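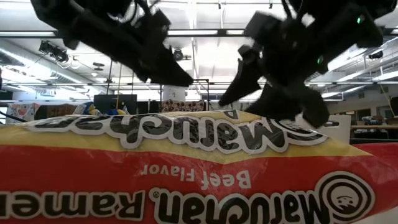 Questions we get at the Wanulside community pantry, answered by Svitlana Moroz between phone calls.

## Do I have to prove I need it?

No. Give us a first name and the number of people you're feeding. If you say 30, we may ask a follow-up.

## When are you open?

4 p.m. to 7 p.m. at the Lysenko building, side door. The front door has been stuck shut through two landlords, so please stop pulling on it.

## Can I choose what I take?

Mostly. Shelves are pick-your-own, and each household gets 54 points to spend. Noodles are one point. Peanut butter is six, for reasons you'd understand if you had seen the peanut butter shelf before we made it six.

## What do you want donated?

Canned fish, rice, cooking oil, diapers, soup, pasta sauce. We love soup.

## What don't you want?

Anything opened. Anything homemade, however famous it is in your family. Also pumpkin pie filling - we have 227 cans and it is June.

## The date on my can has passed. Is it still good?

Often, yes. "Best by" is mostly about quality. Skip anything bulging, leaking or badly dented along the seam. Baby formula is the exception and goes by its date.

## Do you deliver?

Only within Drudness, and only if you can't get to us. Call Svitlana Maksymiv at extension 664. Yes, there are two Svitlanas. Asking for "the other one" won't help.

## Can I use the Gronetside pantry too?

Sure. They have better bread. Don't tell them we said so.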